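Teleop demos: cord drifts in the gripper on the lift
Edileuza Falcão
We're recording demos by remote control at Naritz: pick a coiled power cord, lift it clear of the carton, place it in the next one. Cords are black, tied, two-prong plug. Replay is fine until the lift, then the bundle rotates. Should the operator grasp at the tie or below it?
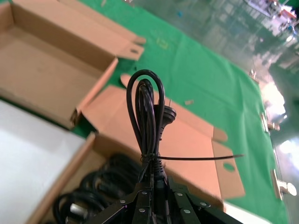
Wrist view only, no overhead. Operators change over on Thursday, so I'd like one rule for both.

Ewan Rutherford
Below the tie, where the strands are packed together. Pause two seconds after closing, before any vertical travel. Discard demos with a regrasp in them.

Skollance636
Try slower? Worked for me with hoses.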